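Stotar Adhesive Picture Strips, Medium | Prandton Home Hardware
Home > Wall and Display > Picture Hanging > Strips and Tabs

Stotar Adhesive Picture Strips, Medium

Item 2846
In stock
Pack contains 5 pairs
Ships in 2 business days

Removable hook-and-loop strips for hanging light frames on painted walls without nails. Each pair is made up of two matching strips. One goes on the back of the frame and the other on the wall, and they press together with a click. The frame can be lifted off for cleaning and put back in the same spot.

Weight limit

One pair holds up to 400 grams (a little under a pound). Weigh the frame with the glass and the picture in it. Small frames with a plastic window usually come in well under the limit. Anything with real glass should be checked on a kitchen scale first. Use two pairs for a frame that is close to the limit, one at each upper corner, and keep both strips vertical.

For heavier frames see the Rizzi steel hangers, which need a nail.

Surfaces

Suitable for smooth painted drywall, sealed wood, glass, tile and metal. Not suitable for wallpaper, brick, bare plaster, suede-finish or chalk paint, or the wall above a bed. New paint needs a full week to cure before strips go on. Matte paint marketed as washable can be a problem, so try one strip in a corner behind a door and leave it for a day.

The back of the frame matters as much as the wall. The strip needs a flat area at least as wide as itself. Frames with a fold-out easel leg have to have the leg closed flat or removed, and felt-covered backs will not hold adhesive at all. If the back is rough fiberboard, stick to the edge molding. 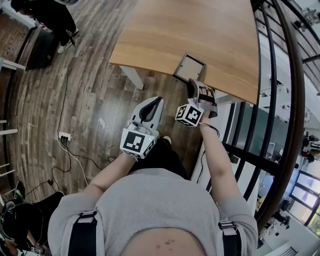

Comment from a customer in March: the strips held fine in our hallway for a year, but I had trouble with a frame that had a sawtooth hanger on the back. The hanger kept the strips from meeting. I pried it off with a flat screwdriver and had no more problems. It would help if the page said so.

Our reply: thank you, we have added it to the instructions. Sawtooth hangers and D-rings should come off if they stand higher than the closed strips.

How to apply

1. Wipe the wall with rubbing alcohol and let it dry. Do not use household spray cleaners.
2. Remove any hanger that sticks out from the back of the frame.
3. Press the two strips of a pair together until they click.
4. Peel one liner and press the strip to the frame.
5. Peel the other liner, place the frame on the wall and press firmly for 30 seconds.
6. Slide the frame up and off, press the wall strip again with your thumb, and wait one hour.
7. Put the frame back.

How to remove

Take the frame down first. Hold the tab at the bottom of the wall strip and pull straight down, slowly, keeping it close to the wall. Never pull toward yourself. The strip will stretch a long way before it lets go. Strips cannot be used again once stretched.

Specifications

Material: foam core with hook-and-loop face
Color: white
Temperature range: 50 to 105 °F
Use: indoor only, not for bathrooms with a shower

Also available

Stotar Strips, Small, for cards and unframed prints
Stotar Strips, Large, black or white
Arholm paper level, pad of 20 sheets
Rizzi steel hangers, single nail

Returns

Unopened packs can be returned within 60 days with the packing slip. Opened packs cannot be returned unless the adhesive is faulty. Prandton does not cover damage to walls or frames where the weight limit or surface list was not followed.

Add to cart | Add to list | Print this page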